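Podcast-Feed zeigt nach Umzug nur noch 100 Folgen

Zuletzt aktualisiert: März

Levuvard
Ich betreibe einen Podcast über Science-Fiction-Filme mit inzwischen 200 Folgen. Nach dem Umzug von Clasteo zu Corent liefert der Feed nur die neuesten 100 aus. Im Archiv auf der Website sind alle vorhanden. Cache geleert, Feed neu eingereicht, keine Änderung. Die Shownotes sind teils lang, bis 4000 Zeichen.

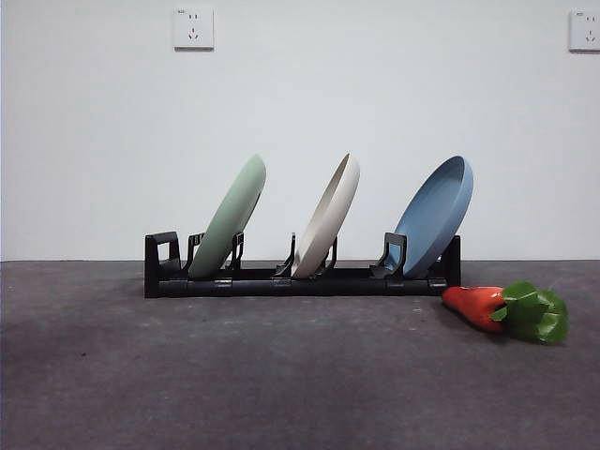 Antworten

Mārtiņš Žukauskas
Corent begrenzt die Ausgabe im Standard auf 100 Einträge. Der Wert steht unter Feed > Erweitert > Maximale Einträge. Auf 0 setzen (unbegrenzt), speichern, Feed neu erzeugen.

Vor dem Speichern die GUIDs prüfen. Sie müssen mit denen aus dem alten Feed übereinstimmen, sonst erscheinen alte Folgen bei den Abonnenten als neu. 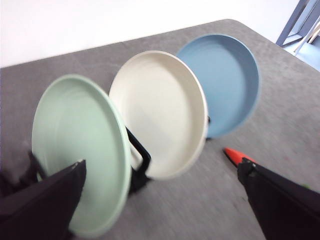
Stimmen sie nicht überein, den Import mit der Option »GUID übernehmen« wiederholen. Die Weiterleitung vom alten Feed (Status 301) mindestens 4 Wochen bestehen lassen.

Chala
War bei mir auch so. Hab die alten Folgen dann in einen zweiten Feed gepackt, geht auch. Die Hörer müssen halt beide abonnieren. 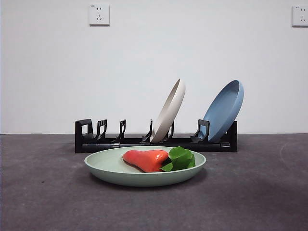
Die Länge der Shownotes spielte keine Rolle, gekürzt hatte ich sie vorher schon.

Ähnliche Themen
Kapitelmarken fehlen nach dem Import
Staffelnummern nachträglich ändern
Filmton im Podcast zitieren: Länge der Ausschnitte
Coverbild wird nicht aktualisiert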